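The stock had to reduce to 228 grams before the second addition. The recipe came from the Grilum test kitchen, revision 42, and it allowed no substitutions. The cook at Moncrieff weighed the pot, subtracted the tare, and wrote the result in the log: 1,000. She turned the burner down one mark and went on with the onions.

Her replacement would start in October. She had been asked to leave instructions a stranger could follow, so she was cooking the soup one last time and recording each step. 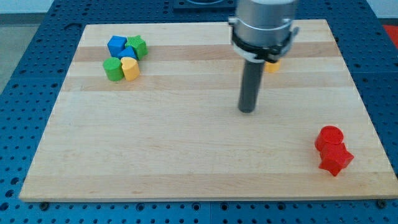
Onions, she wrote, are sliced across the grain to 2 millimeters and salted at once. She crossed out "at once" and wrote "within one minute." The knife work should be done on a board of pale maple strips, with the slices lined up along one of the darker bands so that uneven ones show. Discard the root end. Keep the skins for color.

The pot read 228 at last. She added the onions, the vinegar, and the barley, and tasted it. It needed something that was not in revision 42. At Nusholm, where she had learned the soup, they had put in a spoonful of burnt sugar and never measured it.

She looked at the log for a while. Under "Additions" she wrote: sugar, burnt, one spoon. Under "Tolerance" she left the line blank and covered the pot.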